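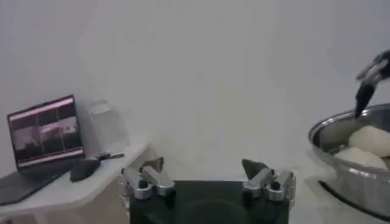 Two balls of dough in a steel bowl, seen from a camera near the robot's gripper.

How Does a Robot Learn to Move a Bun?

Reading time: 4 minutes
Print this page | E-mail this page

Think about how you learned to tie your shoes. Someone may have told you the steps, but you also watched, and you tried it many times. Some robots learn in a similar way. They learn from examples.

An example, for a robot, is a recording of one job from start to finish. At Trurnosach, a robotics workshop in Fleltunstead, the job is moving steamed buns from a steamer to a plate. A person guides the robot's arms through the job. While the arms move, cameras record what can be seen, and a computer saves the position of every joint many times each second.

One recording like this is called a demonstration. The team's project is named Wernari, and by the end of August it had 2,719 demonstrations saved.

Why so many?

Suppose you showed the robot the job only once. It might learn to reach for one exact spot. If the next bun sat a little to the left, the gripper would close on air. So the people at Trurnosach change things between recordings. They turn the plate, slide the steamer over, or put the buns in a new pattern. Then they record again.

Buns are a good thing to practice with because they are soft. Squeeze too hard and the bun gets a dent. Squeeze too lightly and it drops. The right amount is somewhere in the middle – and the robot has to find it from the examples.

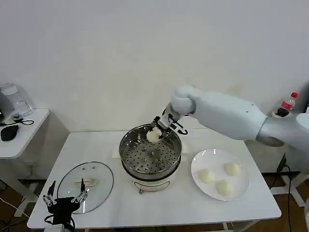
One bun in the gripper and three on the plate.

What happens to the recordings?

First, people check them. A recording might be thrown out if a camera stopped working or the person guiding the arm bumped the table by accident. Some mistakes are kept on purpose. If a bun slips and the person picks it up again, the robot can learn how to fix the same problem.

Next, the good recordings go into a computer program called Kaushik. It looks at the camera pictures and tries to guess how the arms should move next. Then it compares its guess with what the person did. At first the guesses are poor. The program changes itself a little and guesses again, over and over. This is called training.

After training, the robot tries the job with no one guiding it. If it has trouble with one part, such as the last bun in the steamer, the team goes back and records more examples of that part. The first set had only 300 demonstrations. The second added over 1,000.

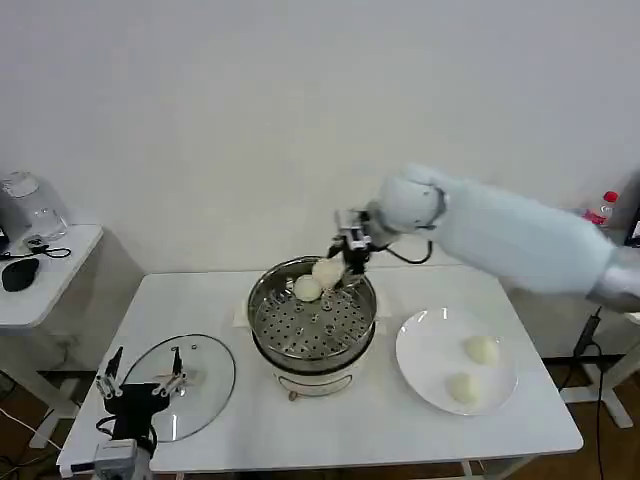
Maya asked, "Does the robot know it's a bun?" Not the way you do. It has never tasted one, and it doesn't know that buns are food. It has learned that when the camera pictures look a certain way, the arm should move a certain way. Give it a lemon and it might try the same moves, or it might do something odd.

Words to know

Demonstration – a recording of a job, used to teach a robot
Gripper – the part of a robot arm that holds things
Training – when a computer program uses examples to get better at a job

Last updated: September 2, 2023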